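パラシオスの最高峰復帰、強気の計画に残る疑問

二輪ロードレースの1000ccクラスに、パラシオスが来季から復帰する。チーム運営はヒルタードが受け持ち、タイトルスポンサーにはトレーデシスがつく。ライダーはファウスティノ・バレラ。12月に開かれた体制発表会で、チームは初年度から表彰台争いに加わり、二年目には王座を狙うと宣言した。

威勢のいい話である。ただ、発表会で配られた資料を読み返してみても、その目標を裏づける材料はほとんど見つからなかった。

まず、タイムがない。チームは秋口からカレオ・サーキットを借り切ってテストを重ね、複数のライダーで合計1216周を走り込んだという。資料ではこの数字がひときわ大きな文字で印刷されていた。新設計のマシンとしてはたしかに多い。それだけ回れば、少なくともエンジンが走るたびに壊れているわけではないだろう。しかし1216周のうち一番速かった一周が何秒だったのかは、どこにも書かれていない。質疑応答で複数の記者が尋ねたが、返ってきたのは「現段階では公表する意味がない」という答えだった。

意味がないかどうかは、聞いた側が決めることだと思う。カレオは1000ccクラスのシーズン中の開催地でもあり、比較の対象になる記録はいくらでも残っている。気温や路面の条件が違うのは誰でも知っている。条件の違いを添えて出せばいいだけの話で、速かったのならなおさら隠す理由が見当たらない。

しかも、周回数の中身がはっきりしない。チームの説明では、この合計にはテストライダーによるシェイクダウン、電子制御の確認のための低速走行、ブレーキの慣らし、さらにピットから出てすぐに戻るだけの周回も含まれる。レースを想定した連続走行がどれだけあったのかと問われると、「必要な量はこなした」としか答えなかった。

カレオでの最後のテストには、筆者も柵の外から半日ほど付き合った。観客席は閉まっていて、見えるのは最終コーナーの立ち上がりからメインストレートの入り口までに限られる。手元のストップウオッチの数字を記事にするつもりはないし、燃料の搭載量もタイヤの種類もわからないのだから、出したところで混乱を招くだけだろう。それでも、午後に始まった連続走行が11周目で途切れたことは書いておきたい。バレラは白煙も上げず、転倒もせず、手を上げてピットへ戻ってきた。ガレージのシャッターはすぐに下ろされ、その日はもう開かなかった。

チームは後日、これを「予定どおりの走行終了」と説明している。11周というのは、レース距離の半分にも届かない。そこで切り上げるのが初めからの予定だったとすれば、何を調べるための走行だったのか。仮に予定外だったとすれば、何が起きたのか。どちらを聞いても、答えは同じ文面で返ってきた。

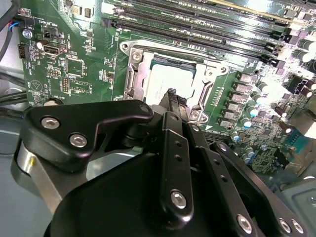 バレラによれば、あの日の走行はピットと事前に打ち合わせた通りの内容で、本人としてはもっと走りたかったくらいだという。ブレーキングの安定感はこれまで乗ってきたどのマシンよりも上で、フロントタイヤに荷重をかけたまま深く寝かせていける。直線での加速にはまだ物足りなさがあるものの、エンジンの出力特性は穏やかで、雨のレースならいまの仕様のままでも上位と戦えると思う。バレラはそう話し、自分が復帰計画の看板に使われているだけだという見方については、一年後に答えを出すとだけ付け加えた。

直線が物足りない、とライダー本人が認めたのは収穫だった。資料には「クラス最高水準の動力性能」とある。書いた人と乗った人のあいだで話が通じていないのか、通じたうえで書いたのか。どちらにしても、開幕前の宣伝文句を割り引いて読むべき理由がひとつ増えた。

雨なら戦える、という見立てにも注意がいる。昨今の1000ccクラスでは、雨の決勝は年に数えるほどしかない。それに、濡れた路面では車両の差が縮まるため、どの新参チームも同じことを言う。過去に似たような言葉を残して参戦した陣営が、晴れの続いた前半戦で完全に埋もれてしまった例は、長くこの競技を見ている人ならすぐに思い当たるはずだ。

「135ポイント」をどう読むか

バレラの実力そのものを疑う声は少ない。今季は前の所属チームで135ポイントを獲得し、優勝こそなかったものの、最後まで上位陣の一角にいた。予選で前に出られなくても、決勝では淡々と順位を上げてくる。転倒が少なく、タイヤの使い方がうまい。パラシオスが欲しがったのもよくわかる。

ただ、この135という数字もまた、発表会ではやや都合よく扱われていた。司会者は「この得点力をそのまま持ち込む」と紹介したが、得点はライダーひとりで稼ぐものではない。前のチームには熟成の進んだマシンがあり、各サーキットのデータの蓄積があり、何年も一緒に働いてきたチーフメカニックがいた。そのどれも新天地には来ない。とくにチーフメカニックの移籍が実現しなかったことは、パドックではマシンの仕上がり以上に心配されている。

バレラの走りの特徴は、レース後半の粘りにある。それを引き出してきたのは、レースの終盤を見越して序盤の設定をわざと控えめにするという、担当者との長い対話だった。新しいチーフの人選について、ヒルタードは「経験豊富な人物」とだけ述べ、名前を明かさなかった。契約上の都合で年内は発表できないという。よくある話ではあるが、冬の走行計画を立てる時期に責任者の名前が出せないというのは、やはり落ち着かない。

もっと引っかかるのは、得点の内訳である。バレラの135ポイントは、前半戦に大きく偏っている。後半に入ると予選の順位がじわじわと下がり、決勝で取り返せる分も減った。前の所属チームの側は、来季用の部品の開発を優先した結果だと説明していた。移籍の決まったライダーに新しい部品が回らなくなるのは珍しいことではなく、その説明はおそらく正しい。だとしても、ライバルたちがバレラの抜き方を覚えてしまった可能性を、誰も検討しないのは不思議だ。最終コーナーでインを空けてでも立ち上がりを優先する彼の走り方は、加速のいいマシンがあってこそ守りにも使える。直線の物足りない新型車で同じことをすれば、簡単に並ばれる。

運営を担うヒルタードの事情

ヒルタードは、下位カテゴリーでは名の通ったチームだ。少ない人数で堅実に結果を残し、若いライダーを育ててきた。パドックでの評判もいい。借金の噂も、給料の遅配の噂も聞いたことがない。この世界ではそれだけで十分に立派である。

しかし、メーカーの開発チームを回した経験はない。完成したマシンを買って、レースごとに調整して走らせる仕事と、毎戦のように形の変わる部品を評価し、工場に要望を返し、次の仕様を決めていく仕事とでは、必要な人材がまるで違う。ヒルタードは新たに技術者を雇ったと話すが、増員の規模は明かしていない。発表会の会場に並んだスタッフの顔ぶれは、ほぼ下位カテゴリー時代のままに見えた。

さらに、パラシオスの工場とヒルタードの本拠地は離れている。部品の決定権は工場にあり、現場での使用の判断はチームにある、というのが双方の説明だ。きれいに分かれているように聞こえるが、問題は決まって境目で起こる。金曜の走り出しで新しいフレームが機能しないとわかったとき、古いほうに戻す判断を誰がするのか。工場は新型のデータを取りたいし、ライダーは目の前の予選を走りたい。質疑でこの点を問われた両者は顔を見合わせ、「話し合って決める」と答えた。

話し合いで決まるうちはいい。かつて別の陣営で、話し合いが夜中まで続き、翌朝になってもガレージに二種類のマシンが並んだままだったのを見たことがある。ライダーは両方に乗らされ、どちらの感触もつかめずに予選を終えた。その陣営は二年で撤退している。

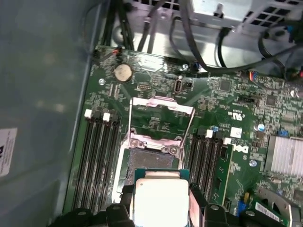
台数の問題もある。来季のパラシオスは、バレラの一台だけで戦う。二台目については「シーズン中に検討する」とのことだが、一台で集められるデータには限りがある。週末の走行時間は決まっていて、セッション中に比べられる仕様の数は、単純に他のメーカーの半分以下になる。四台を走らせる陣営が相手なら、その差はもっと開く。走行のたびに選択肢をひとつずつ潰していく作業で、最初から人手の足りない側がどうやって追いつくのか。初年度から表彰台、という言葉に首をかしげたくなるのは、主にこのせいだ。

バレラが負傷した場合の備えも気になる。テストライダーが代役を務めるというが、そのライダーはここ数年、実戦から遠ざかっている。冬のあいだに1216周のかなりの部分を担ったのは彼だったはずで、マシンをよく知っているのは間違いない。だがスタート直後の密集の中で、若い連中と肘をぶつけ合えるかは別の能力である。開発の主役を代役に出してしまえば、その間は開発も止まる。

スポンサーの期限

トレーデシスの支援は複数年契約だと発表された。具体的な年数は非公表で、契約には成績に応じた見直しの条項が含まれる。条項の中身も非公表だ。壇上では「長い旅のパートナー」という表現が何度も使われたが、長さがわからないのでは評価のしようがない。

スポンサーが成績に条件をつけるのは当然のことで、それ自体を責めるつもりはない。気にかかるのは、強気の目標がどこから出てきたのかという順番のほうだ。技術陣がマシンを見て表彰台に届くと判断したのか、それとも資金を集めるために先に表彰台と書き、あとから技術陣がうなずいたのか。発表会で表彰台という言葉を口にしたのは、パラシオスとトレーデシスの代表者ばかりだった。技術部門の人間は、マシンの説明を求められた短い時間のなかで、一度もその言葉を使っていない。開幕戦の目標を直接聞かれたときの返事は「まず完走」だった。会場から小さな笑いが起きたものの、この日いちばん信用できる発言だったように思う。

完走を狙うマシンで表彰台に乗ることは、まれにある。雨が降り、前が転び、赤旗が出て、気がつけば三番手にいる。そういうレースは記憶に残るし、ファンとしても楽しい。けれども、それを前提に計画を組むチームはない。もし条項の見直しの基準が初年度の表彰台に置かれているのなら、チームは偶然に契約の行方を預けることになる。

パラシオスには前歴がある

忘れてはならないのは、パラシオスが「復帰」するメーカーだということだ。つまり、一度やめている。

前回の撤退のとき、同社は市販車部門への資源の集中を理由に挙げた。契約の残っていたライダーは、シーズンの終わりが見えてから行き先を探すはめになり、整備士の多くは職を失った。そのときの説明会は短く、質問もほとんど受け付けられなかった。今回の発表会で当時のことを問われた代表者は、「会社の状況が当時とは異なる」と答えている。異なるのはそうだろう。では、状況がまた変わったらどうするのか。少なくとも何年は続けるという約束はあるのか。この質問にも、はっきりした返事はなかった。

前回の撤退の直前にも、パラシオスは新型エンジンを投入している。速さの片鱗は見えていた。あと一年続けていれば、と惜しむ声はいまも根強く、今回の復帰を歓迎するファンの多くはその記憶を持っている。気持ちはわかる。だが当時の開発責任者も、当時の主要な技術者も、いまの体制には残っていない。受け継がれたのは社名と車体の色である。新型車の設計も白紙からやり直したもので、あのころの続きを期待すると肩透かしを食うことになる。

それでも、参戦メーカーが増えること自体は悪くない。このところの1000ccクラスは顔ぶれが固定され、ライダーの移籍市場も動きが鈍かった。バレラのような中堅の実力者が、開発の中心という役割を与えられるのは歓迎すべきことだ。勢力図に変化がほしいのは、主催者だけでなく、見ている側も同じである。マシンが遅くても応援する人はいるし、遅いマシンが少しずつ速くなっていく過程にはそれなりの面白さがある。

であれば、初めからそう言えばいい。一年目は苦しみます、と言って始めた陣営に、見る側は案外やさしい。表彰台だ王座だと打ち上げておいて、夏前に「想定より時間がかかっている」と言い出す陣営には冷たい。ヒルタードはその空気をよく知っているチームのはずだが、発表会での代表者の発言は終始控えめで、目標について踏み込んだことは言わなかった。言わせてもらえなかったのかもしれない。

次の走行は

チームは年明けに再びカレオでの走行を予定している。前回に続いて非公開で、報道陣の立ち入りは朝の撮影時間に限られる。タイムを公表するかどうかは「走行後に判断する」という。

その後は、全チームが参加する合同テストが控えている。こちらは公式計時がつくので、隠しようがない。もっとも、合同テストの順位表にも読み方はある。最後の一時間に柔らかいタイヤを入れて一周だけ速いタイムを出し、見栄えのする位置に名前を残す方法は、どの陣営も心得ている。見るべきは、連続走行の後半にどこまでタイムを保てるか、そして11周を過ぎても走り続けているかどうかだ。

バレラは合同テストまでの予定について、トレーニングに専念するとしている。新しいマシンのカラーリングは、チーフメカニックの氏名とあわせて年明けに発表される見通し。二台目の扱いについて、パラシオスは開幕戦までに改めて説明するとしているが、その時期は示していない。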